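Reading the Parables Out Loud
Student project report, Religion and Culture course
Group: Lucrezia Parisi, Priit Mets, Yung-ching Hsieh
July 20, 2019

Our project looked at how people understand the parable of the sower (Matthew 13, with versions in Mark 4 and Luke 8) when they hear it and when they read it on paper. The first audiences mostly heard it. We wanted to know what changes when the text is on the page and a person can go back to a line.

We met with two study groups. The Moreira group heard the parable read twice, with no handout. The Endus group got a printed sheet and ten minutes of quiet. Between them we had 40 people. Afterward everyone wrote down what they thought the seed, the path, the rocky ground and the thorns stood for. We left out the explanation in verses 18 to 23 until the answers were collected.
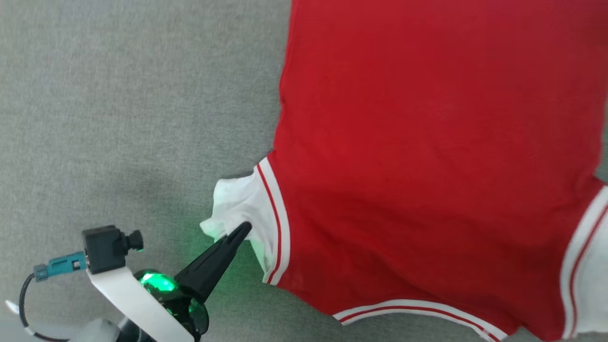

Reading time: 2 min

The listeners tended to remember the order of the soils and the birds. They wrote short answers, and several gave only one meaning for the whole story. The readers wrote more, and many of them stopped at the thorns. Some readers asked why the sower would throw seed on a path at all, a question that also comes up in the commentaries we used.

Priit went through the written answers, 900 words for the Moreira group and 2,000 for the Endus group. Yung-ching compared them with the three gospel versions. Luke has no depth of soil in his rocky ground – he says the plants had no moisture – and none of our participants saw that version, so we can't say how it would have changed the answers.

There were problems. The Moreira group already knew the parable well, and two people there quoted the explanation from memory. We kept their sheets but marked them. The reading was also done by Lucrezia both times, so her pauses may have pushed people toward the birds.

Our adviser, Lindsay Hapeta, suggested trying the same thing with a less familiar text, such as the seed growing secretly in Mark 4:26–29. We plan to do this in January with the Jimura group, with a different reader for each session.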